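Workshop notebook, Bulterside
Last updated: Thursday, April 20, 2023
3 min read

Sorting the odds-and-ends box before the June kids' sessions. Yamila wants one box per table and nothing in it that can't be tipped out and put back in a couple of minutes.

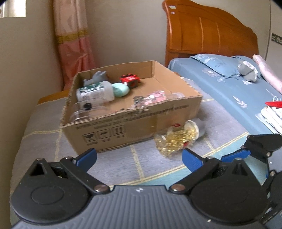 Started with the box that came back from Trembridge. Flaps are gone and the rim is rough, so it won't stack. Still fine for open storage on a table. The fragile and this-way-up marks mean nothing for what we keep in it, ignore them.

Contents are a mix. Toys (the red vehicle, the grey-blue moulded one with the points), the mint-green egg shape, the big white bottle, and the clear containers. The bottle takes up too much of the left side. Try it upright next time, or leave it out and put it on the shelf.

Glitter: the gold jar stays out of the box until I've checked the lid. Pink and silver container can stay in but should go in a zip bag as well. Leandro Lucero lost most of a morning to glitter at Setuva and I'd like to skip that.

Tried the tip-out with Yamila timing. First go 35 seconds to empty, second go 32. Putting back is slower, mainly the small clear containers, which slide under everything.

To do:
- 6 zip bags from the Jara order
- 2 shallow trays for the small pieces
- find a box with flaps, same footprint or a bit smaller
- wash the check cloth before June, colour should hold on a cold cycle
- ask Leandro if he still has the labels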